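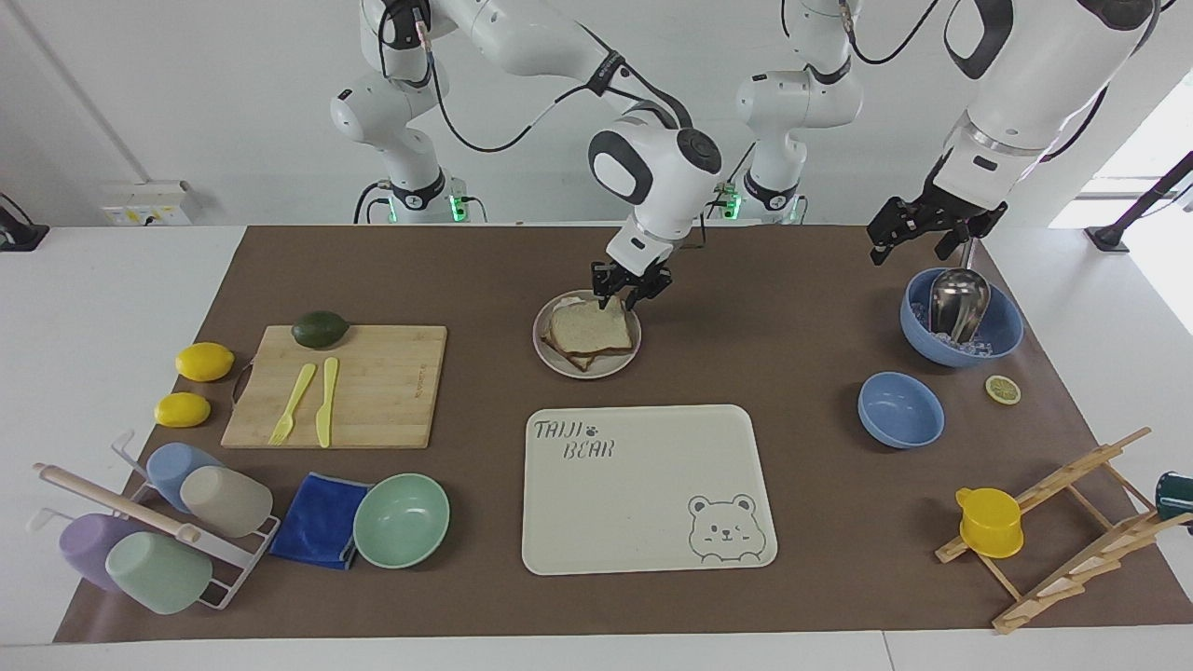 Too many pauses, was the first complaint that came to the Skestley tooling group in June, from a reader of their newsletter who runs two arms in a small lab. The arms wait for each other, the reader wrote, and half of the working time goes away in the waiting. Why not let each arm plan for itself, and solve the conflicts when they come?

The group took the letter seriously. Their planner, called Bandia, treats two arms as one body with many joints. It is a safe way, and it is slow. When one gripper goes down to a plate of bread and the other stays above a bowl, the planner still calculates both of them together, although they have little to say to each other at this moment.

At Unidetti, the company which pays for most of the work, the engineers had already tried the separate way. Each arm got its own plan, and a small program compared the two plans for collisions before any motor moved. On a wide table it went well. Near the middle of the table the small program refused so many plans that the arms stood still longer than before.

The version that is now in testing is a compromise. Bandia divides the space over the table into 2 private zones and a shared one. In a private zone the arm plans alone. To enter the shared zone, it must ask for a permission, and the permission has a time limit. I watched the log on the screen for one afternoon, and I found it strangely pleasant to read: request, granted, entered, released.

Kitchen tasks are a hard test for this. Bread is soft, and a gripper that closes by the same rule as for a plastic cup will press it flat. The force limit therefore belongs to the object and is kept in a plain text file, which everybody in the group may edit. Its history shows 1,367 changes. Many of them are corrections to corrections.

The perception part comes from Bélanger, a library for finding the edges of objects. It has trouble with ice and with shiny metal, and the group keeps a list of 7 open faults, most of them about reflections. A new release is expected before the winter. Until then, the planner adds a wider margin to anything that Bélanger is not sure of, and the arms go more slowly there.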